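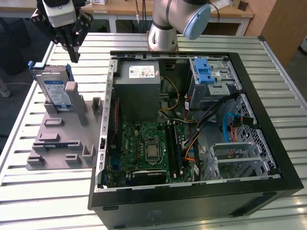
A second life for the office tower

The Datcombe Reuse Scheme began with two benches and a single delivery of retired desktop computers from Gallwood. It now receives 300 machines a year from schools, surgeries and small firms across the district.

Each tower is laid on its side and the side panel taken off before any decision is made about its future. Memory, expansion cards and cables are checked in turn. Particular care is given to the hard drive — the part that causes donors the greatest concern. Drives are logged by serial number, and those that cannot be securely erased are withdrawn and destroyed.

"People are often surprised by how much of an older computer is still useful," said Obed Eshun, who has managed the scheme for eight years. "A sound power supply may well outlast the case it came in."

Working parts are held at the Clunon store and matched to requests from local groups. Donors receive a written record for every drive they hand over.

Collections for the autumn are now fully booked. Organisations wishing to donate equipment in December should apply to the Datcombe office in writing, stating the number and approximate age of the machines.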